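Bench notebook, May

Counting beads again

Started late, 2 pm, after the cytometer sulked through its warm-up and I had to run the fluidics clean a second time. Anyway! The plan was to find out why my absolute counts keep drifting low compared with the folks upstairs, same blood, same antibody lot, same everything as far as any of us can tell.

My money was on the beads. We switched to the Branumum counting beads in the spring and I never really got friendly with them. The vial says 1000 beads per microliter, and I've been taking that on faith. They settle fast, much faster than the old Alard ones did, and if you pull your volume off the top after a lazy swirl you get whatever happens to be floating there.

So I made two sets of tubes from one vial. Set A got my usual treatment (flick it, invert it a few times, pipette). Set B got a full 30 seconds on the vortex right before each draw, and I reverse pipetted everything. Same cells in both, lysed no-wash, kept in the dark until they went on.

Set B was tight. Set A was all over the place, and the bead number climbed as I worked down the rack, like I was getting closer to the sludge at the bottom. A bit embarrassing, considering how many times I've told the students to vortex!

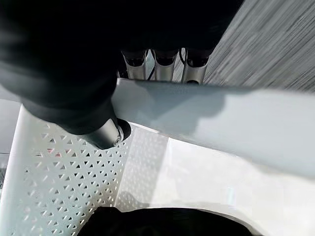

Gating, and what I changed

I'd been drawing the bead gate on scatter alone, which picks up some debris and a few big clumpy doublets. Moved it to FL1 versus FL3, where the beads sit way up in the corner all by themselves and you'd have to try hard to miss them. Stop condition is now 2000 bead events per tube. It used to be a fixed time, and that was giving me silly small bead numbers on the slow tubes.

Saved the new template as Brerley_count_2 in the shared folder. Please don't overwrite the old one, I still need it to go back through the April runs.

Still bugging me: the lymphocyte gate creeps left on samples that have sat past lunch. Could be the lyse, could be the samples getting old. The Beyene buffer is nearly at its date too, so I'm opening a fresh bottle before I blame anything else.

To do: repeat set B with a new vial, check the P100 calibration (it feels sticky on the second stop), order more 5 mL tubes, and ask upstairs how long they vortex for.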